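Drosdale Store Notes: Shelf Labels Change in August 2024
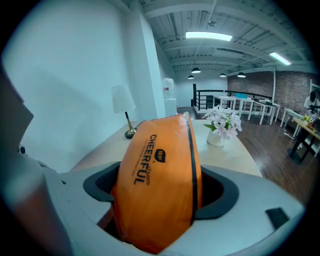 Orange pouch with "CHEERFUL" printed on the front.

Unit price labels at the Drosdale and Gratdale stores move to a single format this month. Price per ounce is now printed at lower left, in the same type size as the item price. The change covers 1,120 labels. Multipacks show the price per ounce for the full pack - single-unit figures are dropped. Aisles 2 and 17 are done last. Send label errors to Ursina Lüthi with the aisle and shelf number.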